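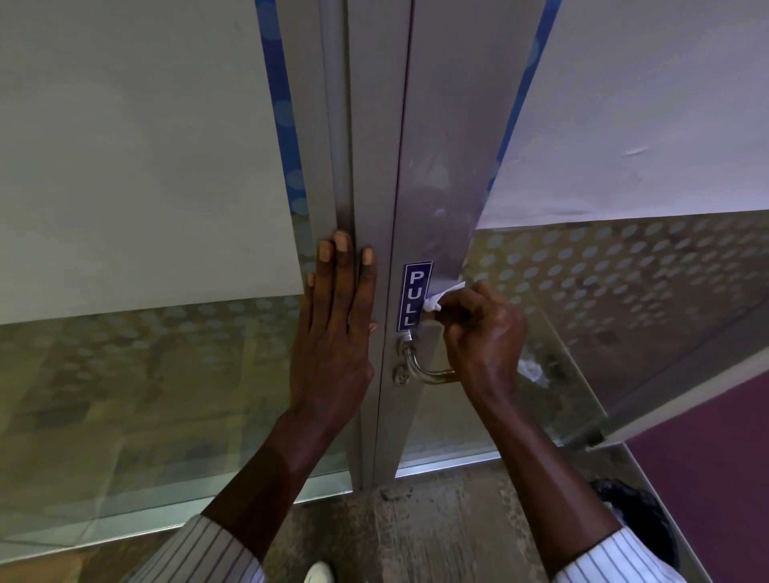

Section 4. Door signs, handles and metal frames: cleaning and re-fixing

This section covers glazed doors with metal uprights and a lever handle, where a narrow sign is fixed to the door above the lever. For the glass, see Section 5.

The previous edition of this guide, put together by Wai-kit Cheung, told people to spray the whole door and wipe it down. We have dropped that advice. Spray runs. It gets behind the sign and into the lock, and the product label that says "safe on all surfaces" was not written by anyone who had to replace your lock.

4.1 What you need

A folded tissue or soft lint-free cloth, white so that you can see what is coming off
A second cloth, dry
A small bowl of warm water with a drop of dish soap
Cotton swabs
Replacement sign, if the old one is past saving

Note: The Tokevex wipes sold with the sign kit are optional. Sum-yee Tse tried them against plain soapy water on the same door and could not tell the two halves apart the next morning. Buy them if you like the smell.

4.2 Cleaning around the sign

1. Prop the door or have someone hold it. A door that can swing while your fingers are near the seam between the two uprights is a bad idea, however light it feels.

2. Fold the tissue until it makes a firm point. A loose ball of tissue polishes the middle of the sign and leaves the dirt along the edges.

3. Dampen the point and squeeze it out. If it drips, it is too wet.

4. Steady yourself with your free hand flat against the fixed upright. Keep fingertips out of the gap.

5. Work the point down one long edge of the sign, then the other. Short strokes, light pressure. Turn to a clean fold when the tissue goes gray.

6. Wipe the face of the sign last, from top to bottom. White letters on a dark background show lint badly, so finish with the dry cloth.

Caution: Do not use a blade or a fingernail on the edge of a sign you plan to keep. Once a corner lifts, it will go on lifting, and the various tricks for pressing it back down have a poor record with us.

4.3 The lever and the lock

1. Wipe the lever from the mount outward, including the underside. Most of the grime is on the underside, where people's fingers go.

2. Dry it right away. Shiny metal keeps water spots.

3. Clean around the keyhole with a barely damp swab. Never push the swab in.

Caution: No oil in the lock cylinder. The Clomorau leaflet suggests a few drops every May. Alfredo Mangubat followed that for two years and ended up with a gummy cylinder and a bill from a locksmith.

4.4 The metal uprights

Smudges on brownish or gray metal often look worse than they are. Before you scrub, look at the door from the side. A streak that moves when you move is a reflection.

1. Wipe with the grain of the metal if it has one, otherwise straight down.

2. Run a swab down any recessed channel. Do not pour anything into it.

3. Buff with the dry cloth.

Metal polish is advertised for this job. We don't recommend it on coated frames. It can leave a bright patch, and then you have to do the whole door to match, and then the other door.

4.5 Replacing a sign

1. Check which way the door moves before you peel the backing. Stand on the side where the sign will go and try it. Drawings get this wrong more often than you would expect.

2. Remove the old sign and every trace of adhesive.

3. Let the metal dry fully.

4. Hold the new sign in place above the lever, clear of the mount, and mark the top corners in soft pencil.

5. Peel a little of the backing, set the top edge to your marks, and smooth downward.

6. Leave it alone for 2 hours. The packet says it bonds instantly. We have not seen that happen.

Note: Letters stacked one above another fit a narrow upright but take longer to read than a word set sideways. If people keep working the door the wrong way, cleaning the sign will not fix it. Ask Ching-wen Yen about a wider plate before ordering more of the same.

Section last revised 2024-04-01. Corrections to Mei-kuen Choi.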